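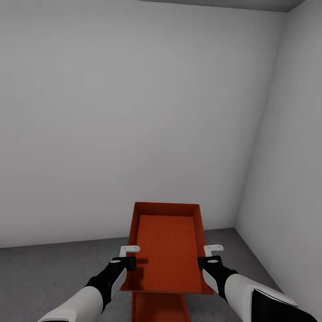
An orange tray with raised sides.

Home Opinion Letters Archive Contact
Reading time: 2 minutes

Public libraries should end fines for overdue books
By Gladys Rotich

The Tavness library service charges 12 pence a day for a late book, up to a limit of 10 pounds. The council regards the charge as a fair penalty. In the view of this writer, it falls hardest on those households which borrow most.

Last year 586 members had their borrowing stopped over unpaid fines. Many were parents holding several children's titles on one card.
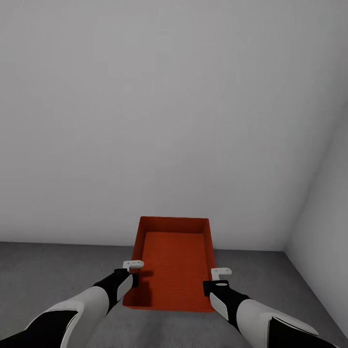
The usual defence is that books would otherwise never come back. The Ondieki branch suspended its fines in August, and its head librarian, Imani Tanui, reports that returns have held steady. Some 40 lapsed members have renewed their cards.

A reader who loses a book should still be asked to replace it. Lateness is a lesser matter, and a reminder by post or telephone is a proper response to it.

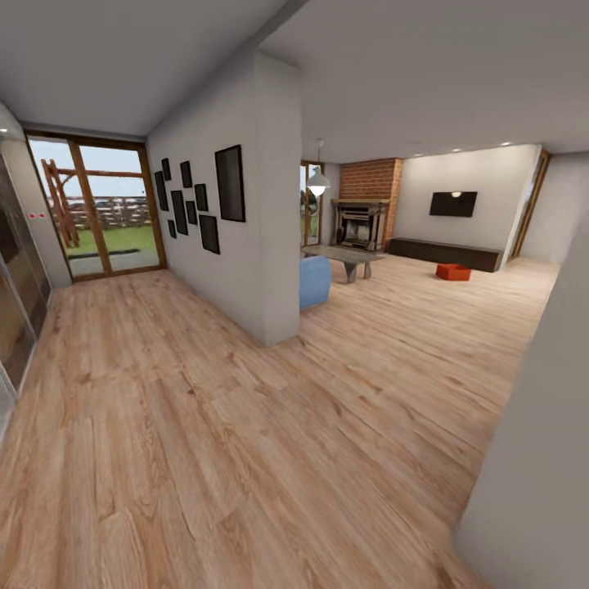
The council will review its charges in the spring. It should extend the Ondieki arrangement to every branch and cancel the debts now outstanding on children's cards.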